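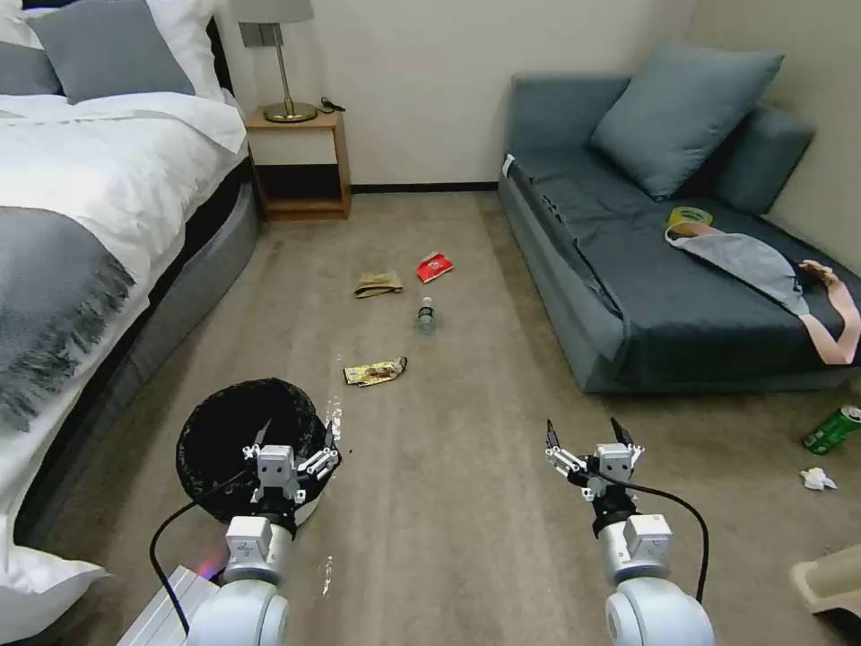

Toltby, 2023-11-13

Second progress report to the Cisneros Fund
Project: First-Time Candidates and Voter Registration, Toltby and Tirkik wards

Search this site Search Reports News Contact

This report covers the work carried out under the grant since August. It has been prepared by the project office and approved by the project lead, Crescencio Cuevas.

The purpose of the grant is to help residents under the age of 30 to register to vote and, where they wish to do so, to stand for election to their ward council. Both strands of work are now under way. Registration is ahead of the timetable agreed with the Fund, while candidate support is slightly behind it.
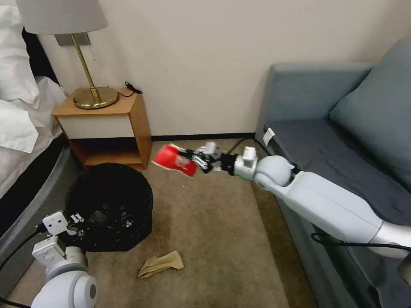 Red paper item in hand, with the sofa to the right.

Registration

Registration sessions were held in both wards, at the college, the bus station and the covered market. Roughly 3,000 leaflets were given out. Staff helped 98 residents to complete the registration form in person. Forms completed at home after a session are not included in that figure, as the project has no means of tracing them.

Attendance at the Tirkik evening sessions was low. The office has moved the remaining sessions to Saturday mornings, at no extra cost to the grant.

Candidate support

Seven people have joined the candidate course, against a target of ten. Two of the evenings planned for September were put back when the trainer fell ill, and both have since been held. Participants have covered nomination papers, spending limits and speaking at a public meeting. The course is open to members of any party and of none, and the project does not endorse any candidate.

Several participants named the nomination deposit as their main difficulty. The project has written to the ward election offices to ask whether it may be paid in instalments. A reply has been received from Toltby only, and the matter will be put to the next ward meeting there.
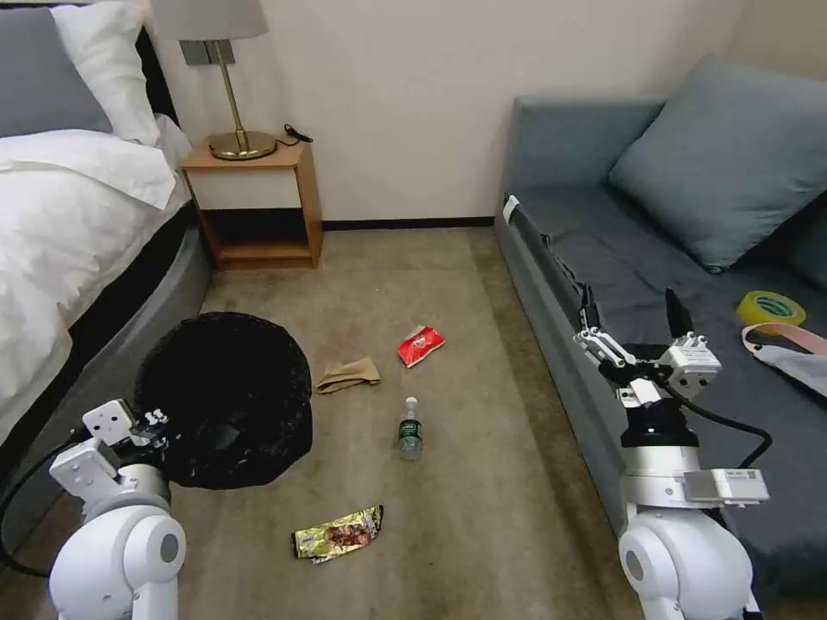
Bedside table and lamp; litter on the carpet.

Spending

Spending is within budget under every heading except printing, where a second run of leaflets was needed. The office asks the Fund to agree to a transfer from the travel heading to meet the difference. A full statement of account has been sent separately.

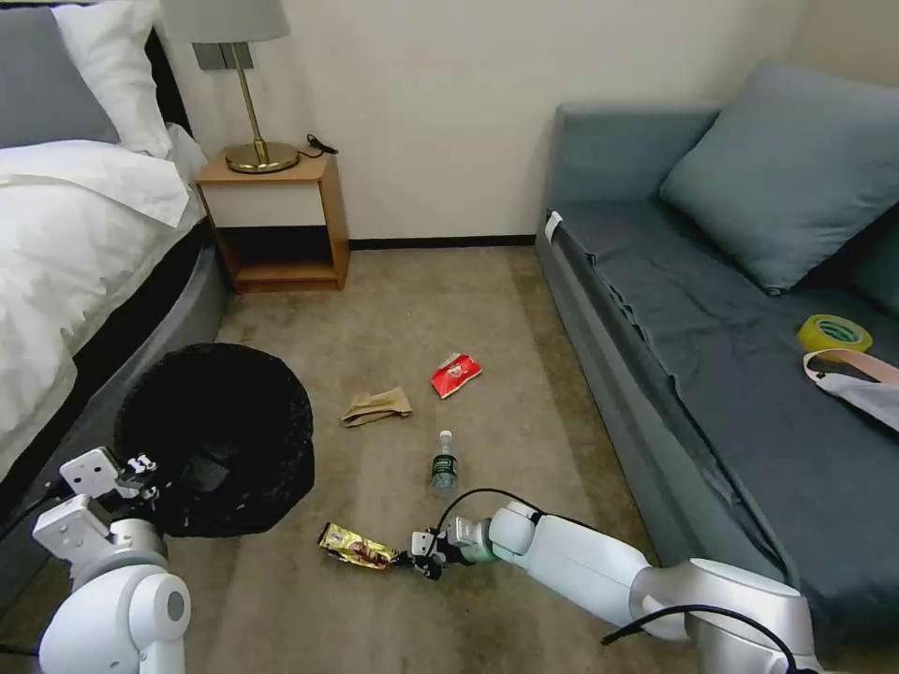

Iltton Civic Trust | Elections and Participation Department

Next period

The candidate course will continue until the close of nominations. A further joining date will be offered to fill the three remaining places. The next report will include the results of the participant survey.

Last updated by the project office
Shares 7 | Comments 0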